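Laundry catch-up, and the teal thing

24th September

Quick one tonight, I have a pile on the chair and another pile on the bed and I'd like to sleep in the bed.

So. Last post I said I was going to fold everything the same day it came out of the dryer. That lasted until the second load. Then it was baskets, then it was the chair. You know the chair.

Anyway I did get through most of it this week and worked a few things out, mostly about tops. Towels are easy. Pillowcases, easy. Tops are where I lose the will. Especially the thin soft ones that won't stay where you put them.

What I changed

Table instead of the bed. Should have done this years ago. The bed is soft so everything sinks, you smooth one side and the other side bunches up. On something flat and hard you smooth it once and it mostly stays. Mine is the old Jorier desk, 62 bucks at a moving sale, wobbles a bit. I shoved a folded receipt under one leg. Fine.

Clear the table first. All of it. I kept trying to fold around a mug and my keys and a stack of mail and then wondering why the sleeves were a mess. Pale top helps too, you can see the edges of what you're doing. (Dark shirt on my dark wood desk at 11 pm, forget it.)

Spread first, fold second. Sounds dumb. But I was grabbing things by the middle and folding whatever shape I got. Now I lay it out wide, find the tag so I know which end is which, pull the corners, and only then start folding. The corners matter more than the wrinkles. If the corners are off the whole thing comes out like a kite.

Light teal, spread out on a white top, some creases still in it:

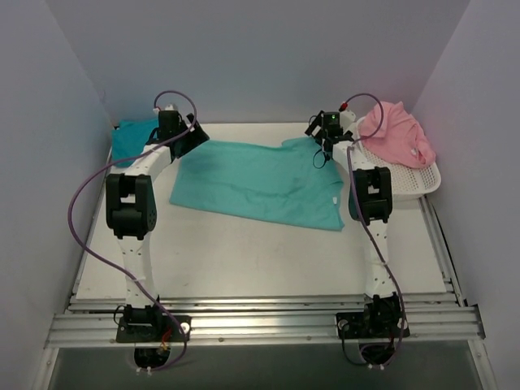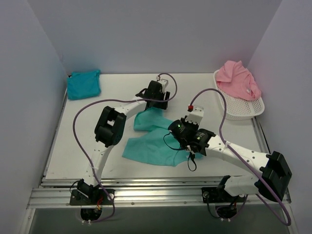 The shelf problem

Okay so folding is one thing, where it goes is another. I have the one shelf in the closet and the two Purkel bins underneath, and the bins are too deep. Everything on the bottom dissapears until June. I found a swimsuit in there. I found a sock I had given up on and whose partner I'd already thrown out. Sad day.

What I'm trying now: tops stand up on their edge in the bin, like files. Fold down the long way, then in thirds, then stand it up. If it flops over it was folded too loose, do it again. Thin ones flop no matter what so I fold those one extra time. Works ok. Not pretty. I can see every shirt I own which was a bit of a shock, there's a lot of gray.

Sweaters stay flat on the shelf. Tried standing them up, they slump. Jeans go on the other side, flat, whatever, jeans don't care.

Stuff that's leaving

One bag for donation, one bag of rags. The rag bag is bigger. Old Moroz undershirts mostly, they went thin at the neck. Cut up fine for windows.

Also getting rid of the plastic folding board. I paid for it, used it maybe twice, and it's wider than my desk drawer so it's been leaning behind the door falling on people. By people I mean me.

Still to do

- the bed pile (tonight, supposedly)
- fitted sheets, don't ask
- bin labels, I bought the tape and then lost the tape
- figure out if the Prillby hangers are worth keeping, half of them leave those pointy bumps in the shoulders

If anyone has a way to fold a hoodie so the hood doesn't make a lump, put it in the comments. I've tried tucking it in and I've tried folding it down the back and both times the stack leans over by teh third one.

Ok dryer just buzzed. Going.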